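Bekik's drummer on the second album, the van and the price of chips

The drummer from Bekik is late, and blames the one-way system in Inville. She has played it, she says, more often than any venue.

The band's second album, Gadodden, comes out in January, after 52 dates in a van with 2 working seatbelts in the back. "We wrote most of it in car parks," she says. "You can hear the reversing beeps on the third track – we kept them, they were in tune."

Their first record, Pace, sold 796 copies. She knows the figure by heart. "My mum thinks that's loads. She's pictured them all in one room."
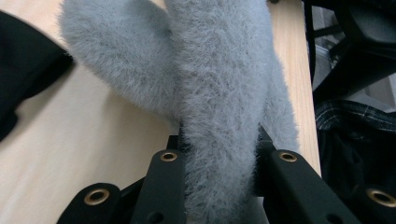
On playing quietly

The new songs are slower, and for long stretches she hardly plays at all. "I sat there for four minutes at one gig, holding a shaker. A man came up afterwards and said it was my best work."

Did she mind? "I sold him a T-shirt."

They have one more show at home, on a Sunday, early enough for the singer's children to come. After that she plans to sleep, then look for a van with a heater. "The bass player says we don't need one. The bass player sits in the middle."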